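Small accessories, one tray: does this "system" work for anyone?

Forum > Home > Bedrooms and Closets > Storage

gilmartin_attic wrote:

I keep reading that the answer to bracelets and hair ties all over the place is "a tray." Put out a tray, everything lands in it, done. I have tried this. I had a nice one from Drolleo with a felt bottom and within a month it was a heap with a border around it. My necklaces still knotted up. My hair ties still ended up under the bed.

So before I spend money on one of those stacking drawer things (the one I looked at has 6 little drawers and costs more than most of what I'd put in it), I want to hear from people who have kept a tray going for longer than a season. I don't need to see a shelf somebody styled with three rings and a candle.

pocketlint97 wrote:

Mine has lasted since June. But I only wear two things, so maybe I don't count.

mossy_stairs wrote:

It's the felt. Felt grabs every thread and every bit of lint and then you stop wanting to put your hands in it. Get something smooth and light colored inside so you can see what you're reaching for. And get the hair stuff out of there. Hair ties and beads should never share a container. I will die on this hill.

gilmartin_attic wrote:

Fine, but "separate everything" is how I ended up with seven little bowls on one dresser, and I had to move all seven to dust.

Reply #5

A box lid does the same job as the Drolleo tray and you already own one. I've used lids for years. Shallow, white inside, light enough to carry over to wherever you're sorting.
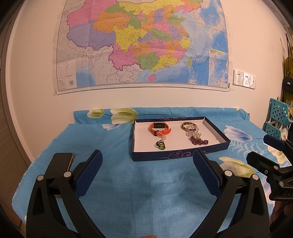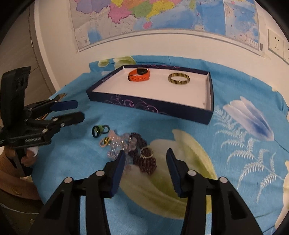
Rianne Verschueren
Member, Tristonholm
Posted 2/18/26

I wouldn't call it a system, and I'm suspicious of anybody who does. It's a lid. It stops things from rolling and that's the whole job description. What I'd push back on is the idea that a container keeps anything untangled. Strands of beads will wind around whatever is next to them in a felt tray, a lid or a velvet case. If you want a strand to stay straight you hang it up. If you can live with a heap, use the lid.

Same goes for hair ties. I agree with Mossy that they don't belong in with beads, mostly on account of the fuzz, but I'm not buying a second organizer to prove it. A second lid will do. Shoe boxes, gift boxes, whatever's in the closet.

One more thing, and I know people here disagree: I think most of the trouble is how much we keep. I had 400 hair ties once. I did count, that was the point of the exercise. I threw out the stretched ones and the drawer problem went away without any help from a drawer insert.

mossy_stairs wrote:

Four hundred??

I'm with you on the fuzz. I'm not with you on "live with a heap." Look at the dark purple beads in the first picture, coiled up right off the end of that lilac and clear bracelet. Give that two weeks of picking things up and dropping them back and you'll be at the table with a pin.

Rianne Verschueren wrote:

Maybe. It takes me less time to pull two bracelets apart than it would to hang them up every night. I've done both.

pocketlint97 wrote:

Is the orange one a fitness band? I'd keep that somewhere else. Mine got a scratch across the front from sitting with my keys, and crystal can't be any kinder than keys.

tristonholm_dad wrote:

Unpopular opinion, but the lid is too shallow. My daughter has something similar and half of it goes over the side every time she digs for the one she wants. She has the Ato case now, the one with the snap dividers. It closes. You can turn it upside down.

gilmartin_attic wrote:

How often is she turning it upside down?

tristonholm_dad wrote:

More than you'd think. She's eight.

mossy_stairs wrote:

The Ato dividers are why I sent mine back. The squares are too small for a bangle. You end up with one bangle lying across four squares and none of them shut. A bangle like the olive-brown one in that lid would never go in. The little green ring or charm, sure.

tristonholm_dad wrote:

There's a bigger version.

mossy_stairs wrote:

There is always a bigger version.

lowshelf wrote:

I read one of those articles claiming a person loses 3,000 small items in a lifetime and had to laugh, who was following them around with a clipboard? But that's the kind of number that sells drawer inserts. I'd go with the free lid and see if you still hate it by summer. My only tip is to stick a bit of shelf liner in the bottom if it slides around on your dresser. I mean under it, not inside. Inside you're back to the felt problem.

gilmartin_attic wrote:

OK. I have a boot box lid, which is too big, and a lid from a stationery set, which might be too small for the bangles. I'll try the boot one. Still not convinced about the hair ties. Those go in a jar until somebody shows me something better.

mossy_stairs wrote:

A jar with a wide neck, please. You'll never get the bottom ones out otherwise.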